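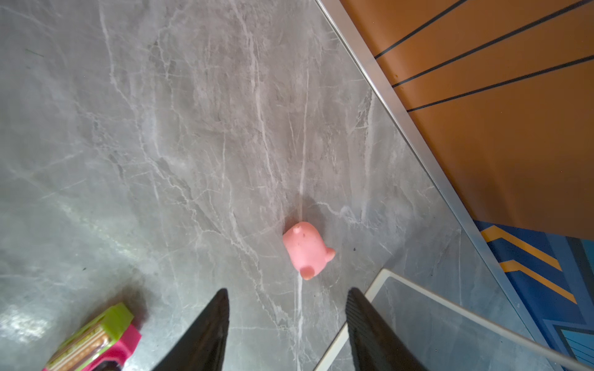
The Semetti Freight Company went bankrupt on a Thursday, a little after four in the afternoon, between the sofa and the hall.

Its founder, Sepehr Jafarzadeh, was six years old and took the news badly. He had started the firm after lunch with two vehicles, one client and a route that ran from the foot of the bookcase to the edge of the marble, where the tile stopped and the territory of other people began. The client was a pig. The pig wished to be moved to Woltside, a town Sepehr had heard of on the radio, which he had decided lay behind the potted fern.

"What's the problem?" said his grandmother, Firouzeh Shirazi, who had been put in charge of him until six and had hoped to spend the time with her feet up.

"The pig won't pay."

"How much does he owe?"

Sepehr consulted a piece of paper. "Five hundred and forty-seven."

"Five hundred and forty-seven what?"

He looked at her with pity. In his experience adults were always asking what.

Firouzeh had run the office of Ghorbani Carpets for 21 years and knew a bad debt when she heard one. She lowered herself onto the footstool, which took a while, and asked to see the contract. The contract had a drawing of a pig on it and the number 106, crossed out.

"This says a hundred and six."

"That was before the fern."

"You raised the price halfway through the trip?"

"He's heavier than he said."

The pig had no comment. He was pink and rubbery, and had taken up a position on his back with his feet in the air, which in a pig of any standing could mean grief or could mean a nap. Firouzeh had known customers like that. There had been a man called Hudico, or his company was called Hudico, she had never worked out which, who used to lie down in the showroom to feel the pile and then say he would think about it.

"You can't make him pay for the fern if you never told him about the fern," she said.

"It's on the way."

"Then he'd have noticed it."

Sepehr thought this over. He was a fair boy when it cost him nothing, and he could feel that this was going to cost him four hundred and something. He went to fetch his lawyer.

His lawyer was Ehsan Ghaffari from the second floor, who was nine and had come down to borrow the good scissors. Ehsan listened to both sides, ate a cookie and asked whether there had been any witnesses. There had been a car. He asked what condition the car was in. 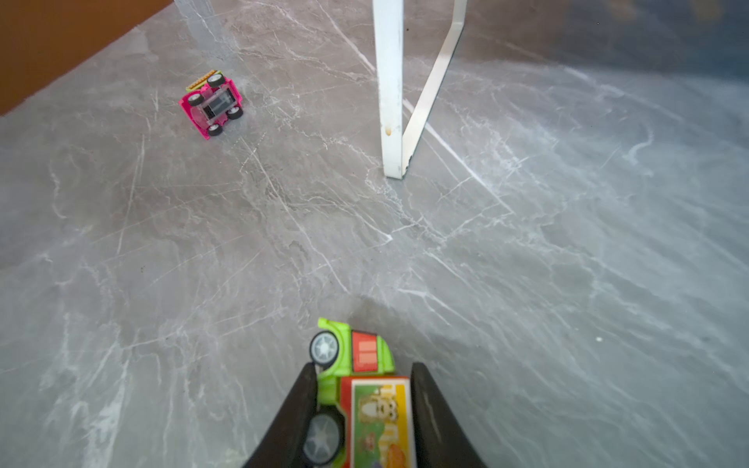 Everybody went to see about the car. Sepehr maintained that there had been an accident, a serious one, and that it was the pig's fault for distracting the drivers. Ehsan got down on his stomach to inspect the site, as lawyers on television do. He noted that the truck with the green cab was lying on its side, and that the little hot-pink car was lying on its side too, all the way over there, with plenty of bare marble in between. He wanted to know how two vehicles could hit each other from that distance.

"They bounced," said Sepehr.

"Off what?"

"Each other."

"And the pig did that."

"He was singing."

Firouzeh said that in her day the singing of a passenger was not considered grounds for a surcharge. Ehsan said it depended on the song. They argued this for longer than either would have admitted later, and Firouzeh, who had a weak alto and strong opinions, performed two verses of something about a nightingale to show what a driver could reasonably be expected to put up with. Sepehr said that if the pig had sung like that it would have been a thousand.

It was then that Américo Esteves came up from the ground floor to ask if everything was all right, he had heard wailing. He was told it was a legal matter. He stayed. He had driven a bread van for most of his working life and it pained him to hear road transport discussed by amateurs.

"Who loaded the truck?" he said.

There was a silence.

"A truck doesn't go over on a flat floor by itself. Somebody put the weight up high, or somebody took the corner too fast. Which was it?"

"There isn't a corner," said Sepehr.

"At the fern."

Sepehr looked toward the fern. You could see him driving it again in his head, leaning.

"It might have been a bit fast," he said.

Ehsan withdrew from the case. He said it was a conflict of interest, and took another cookie for his fee. Américo proposed that the company write off the debt, stand its vehicles back on their wheels and offer the pig a free ride to Woltside with an apology. Sepehr would agree to the ride. He would not agree to the apology. He had his employees to think of.

"What employees?" said Firouzeh.

"You," said Sepehr.

She asked what she was paid. He checked the paper again, turned it over, and told her 12, starting in September. She told him she would need it in writing, and while he was looking for the crayon she put her feet up on the stool and closed her eyes.

"You're supposed to be driving," he said.

"I'm on my break," said Firouzeh. "Ask Mr. Esteves. It's the law."

Américo said it was, and that in the bread business it was forty-five minutes.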